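The Great Friday Pocket Clear-Out

3 min read

By Upendo Mussa

Every May I get the urge to go through the small things, the ones that live in coat pockets and at the bottom of bags and never quite make it onto anybody's cleaning list. Closets get all the attention, don't they? But it's the little stuff that you handle every single day, and I've always thought a nice card holder or a decent key ring does more for your mood at the checkout than a new sofa ever could.

So on Friday I made a big pot of tea, cleared a good stretch of the table and brought everything out – wallets, receipts, loyalty cards, a library card from Brerkstead (we moved away ages ago and I still can't bring myself to cut it up). I meant to be done by lunch. I was not done by lunch, and I enjoyed myself enormously all the same.

The blue card holder 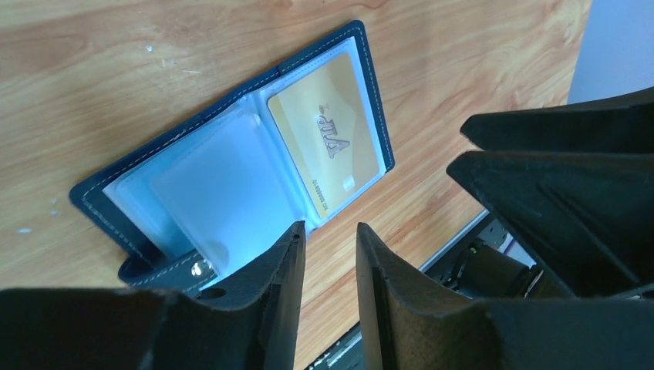
I have a real soft spot for white stitching on navy, and I love how it carries on along the little strap with the silver snap. The gold VIP card has a window all to itself on the right, and the clear sleeves on the left are waiting for whatever earns a place in them.

What went back in, and what didn't

My rule this year was that a card had to have been used since last summer, or else make me smile. The Mosoti coffee card passed on both counts, and so did the one from Binetti, where my sister and I go for lunch whenever she can get away. The rest went into an envelope, and I'll snip them up some evening when there's something good on the radio.

I also did the receipts, which took longer than all the cards put together. I kept the ones for anything with a warranty and let the groceries go, though I did stop to read a few of them first. It's funny how a list of onions and birthday candles can bring back a whole week!

If you're planning a clear-out of your own, give yourself 20 minutes per bag and then expect to go over. Wipe the plastic sleeves with a soft, barely damp cloth and let them dry fully before any cards go back in. Next time I'm tackling the sewing tin – there are buttons in there older than I am, and I want to look at every one of them.

2,764 views · 14 comments · 2 shares

Recent galleries
Usance Street in the Rain
My Aunt's Recipe Cards
A Drawer Full of Ribbon
Spring Coats and Their Pockets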